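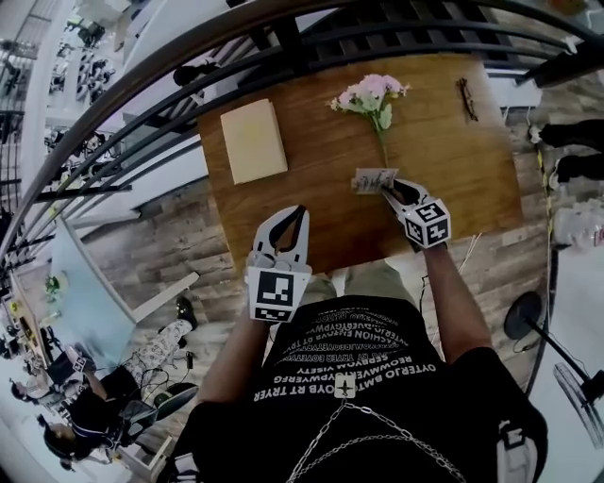 Page last changed: October, 20:30

Edarness Boards > Small Displays > Tabletop layouts > Book, flowers, card: where does the card go?

plankside
Layout for the landing table by the railing. Wood top, warm brown, no cloth. Items are a cream book (closed, left), pale pink flowers with the stem toward the front, dark-framed glasses folded at the upper right, and a small folded card near the front center, under the end of the stem. My question is the card. I keep shifting it and can't settle on a position. The table gets looked at from the front, standing.

m_galang
Leave it under the stem. The stem points at it, so people read the flowers first and the card second. If you move it left it competes with the book.

tessel8
Disagree. A card at the front center of a small table gets caught by sleeves. I would put it on the book. Contrast against the cream may be low, but the fold gives enough of a shadow line to find it.

m_galang
Then the book becomes a stand and stops being an object. You may as well take it away.

Vilmos Szűcs
Two separate problems here, position and stability. For position I side with m_galang. For stability, look at the paper. A folded card under 200 gsm opens up over a few hours and slides. I use 211 gsm from Climeck, scored before folding, and set the tent at 30 degrees. It stays where I put it.

plankside
Mine is lighter than that. I don't have the packet any more so I can't give a weight. It was folded by hand, no score.

tessel8
211 is an odd weight. Are you sure that isn't the product number?

Vilmos Szűcs
It is the weight. It is printed on the wrapper.

ridgeline_k
Nobody has mentioned the glasses. Folded glasses near a table edge are the first thing to go over, and next to an open railing they may go down a floor. Bring them in by a hand's width. Also, lenses up or lenses down? I can't tell which the OP prefers.

plankside
Lenses up, always. I'll bring them in. Fair point on the railing.

m_galang
Bringing them in closes the gap between the glasses and the blooms. That gap is doing some work. I would sooner turn them than move them.

ridgeline_k
Turning them does nothing if someone bumps the table.

tessel8
Has anyone used the Gridorar dots under cards? The pack is 1,000, which is more than I will use in my life, but they come off bare wood without a mark. On waxed wood I had residue.

Vilmos Szűcs
Used them on oil finish, no residue after two weeks. Test the underside first.

plankside
Finish on this one is unknown - I'll test underneath. Plan for now: card stays under the stem, heavier stock, scored, glasses in by half a hand as a compromise. Book stays left.

tessel8
Still think the card belongs on the book.

m_galang
Noted. What happens when the flowers wilt? Same stem length, or does the card move up with a shorter one?

plankside
Same length. I cut them to match the old one.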